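Collecting demonstrations by hand: notes for session 2

Truseck module on learning from examples
Revised November 29, 2025

Read these before the practical. They replace the August version, which still described the old joystick set-up.

What we are collecting

A demonstration is one complete attempt at a task by a person holding the gripper. The learning system gets two things from it: the stream of pictures from the camera on the gripper, and the position and opening of the gripper at each moment. It gets nothing else. It does not know what you meant to do, and it cannot hear you say that the last try was a bad one.

Most of the work in this module is therefore ordinary, careful handling. The model we will train in session 4 is small and quick to run. The examples take the time.

Where a demonstration starts and ends

Start recording with the fingers open and away from the part you mean to grip. Hold still for a moment, then move in. End when the task is done and the fingers are clear again. If you start with the fingers already on the part, the system never sees an approach and has nothing to copy for that stage.

Move at a steady pace. People tend to rush the long travel and then hover over the last few centimetres while they decide what to do. The hovering gets learned too – a policy trained on the first Istberg set would stop short of the object and drift there until it timed out. Decide on the grip before you press record.

Varying the examples

The Istberg set had 1,794 demonstrations, and nearly all of them began from the same side with the object square to the table. It did well from that side and badly from any other. For our set, each pair should change the following between attempts:

the angle of the object on the table
the height and side from which the gripper comes in
how far the fingers are open at the start
where you stand

Leave the task itself alone. If the sheet says to grip by the handle, grip by the handle every time, even when the edge looks easier. Two ways of doing the same job, mixed without a label, tend to be averaged into a third way that does neither.

What the camera needs to see

The camera moves with your hand, so check its view often. Both finger tips should stay in view. The object may leave the picture in part during the approach, but the part to be gripped should be in view before contact. Watch for glare on the table top. It is acceptable in some attempts and a nuisance if it sits between the fingers in all of them.

Worn pads

Pads fray with use. A frayed pad looks different to the camera and may grip differently as well, so write the state of both pads in the log at the start of each block. Do not trim loose pieces halfway through a block. If a pad has to be changed, close the block, change it, and open a new one.
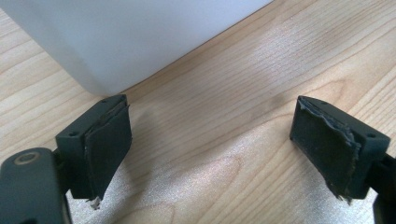
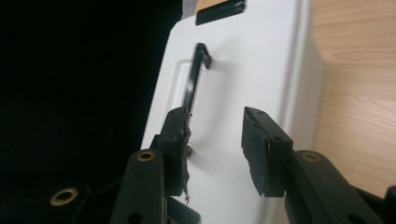

Views from the gripper camera: fingers apart over the table top (first) and at the dark handle on the white panel (second). Compare the pad edges with your own before filling in the log.

Keeping and discarding

Keep an attempt that was slow or needed a small correction. Corrections are useful, as they show the system how to get back from a slightly wrong position. Discard an attempt if the object was moved with your free hand, if the recording started late, or if you changed your mind about the task partway through. Mark it as discarded in the log and leave the file where it is.

Each pair needs 45 kept attempts by the end of the practical. Upload them to the Nunari folder under your pair number, with the log sheet beside them.

Reading for session 3: Mac Giolla handout, part 2, on splitting demonstrations into training and test sets. Bring your log.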